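Teardown cell notebook, Macedo bench
November, 8:40 am

Picking up from the dropped CPU. Summary for whoever reads this cold: cycle 124 on the Trastusberg job ended with a processor let go above an open socket. The chip landed corner down on the contacts and the arm then moved off to the tray position as if it was still holding something. Operator hit the stop. No injury, hands were outside the line. Socket is scrap, so the board goes from resale to materials.

The controller log shows no fault at all, and that is the part I don't like. Grip was reported closed, force was reported good, move was reported done. The part was gone before the second waypoint.

First thing I did was swap to another tower and run the approach at reduced speed with one finger on the stop. Case on its side, tray on the left, same program, same tool offset.

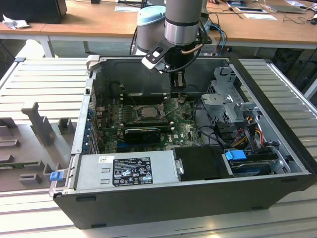
Five slow approaches, no contact with anything it shouldn't touch. Repeated the wrist position check after each one and the numbers came back the same. So the arm is going where it is told. I am ruling out calibration for now, although the Bivley side will want to see the check sheet, so I saved it with the log.

9:30 am

Went on to the retention bracket. The step order matters here because on cycle 124 the lever was released by program and not by hand. If the load plate comes up with the gripper already too low, it can nudge the tip sideways and we start the pick with a bad hold. Did this one with a hand driver so I could stop between steps.
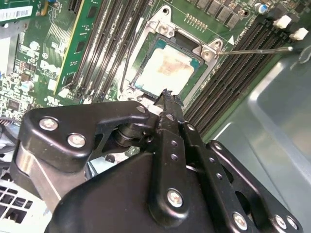 Driver on the upper-right bracket screw, fingertip at the lower edge of the socket. Note the rough end on the tip.

That tip bothers me. I don't have a record of it being like that. The inspection line on the weekly sheet just says "fingers OK" and has said so every week, which tells me nothing. I can't say if the damage came before the drop or is a result of it. From today the sheet gets a separate line for each fingertip, with a yes/no for chips and a yes/no for loose wrap.

Also old paste. These lids come in with whatever the last owner left on them, and we pick with the paste still on. The side grip shouldn't care, but if paste has been pushed over the edge of the lid then the jaws are holding on grease. Wiped the jaws with a white cloth and got gray on it. Sent the cloth to the bin before thinking to keep it, sorry.

10:15 am

Checked the Flovgate settings against the printed copy in the binder. Found a difference. Binder has the grip check running through the whole lift. The live program has it running only until the jaws report closed, then it is skipped. Somebody turned it off to save cycle time, most likely during the 200-unit run when we were behind. No note in this book, no note in the change file. With the check off, the arm has no way to know it lost the part.

So two problems, and they need to be kept apart. One is why the chip slipped. The other is why the machine carried on after it slipped. The second one is the safety matter, and it would be the same with a heavier part.
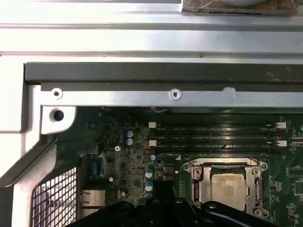 Turned the check back on and tested it without a chip. Closed the jaws on a strip of card, started the lift, pulled the card out by hand using the long tweezers. Stopped both times I tried it. Recovery message is useless ("motion interrupted") but it stops, and it stays put until reset.

Speed for the socket lift is now 88 percent of the old value. I picked that so the check has time to read before the first waypoint. Costs us a little on each unit. Fine.

11:20 am

Pick test with a chip, check on, reduced speed, jaws wiped first. Load plate open, everyone back from the bench.
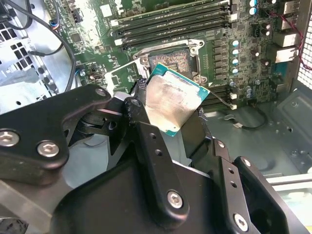 CPU in the jaws just over the open socket. Tilted, paste still on the lid.

I am not happy with the tilt. The program assumes the chip stays flat in the grip, and if we accept this angle as normal then any bump makes it worse. Stopped the test there and put the cell in hold.

To do before it runs again:
– replace both fingertips, keep the old ones in a bag with the cycle number on it
– re-teach the pick point with new tips on
– write the grip check change into the change file, and lock the setting
– ask Bivley if they want lids wiped before or after removal
– better text for the stop message

Still open: who has edit rights on the live program. Right now it looks like every login does.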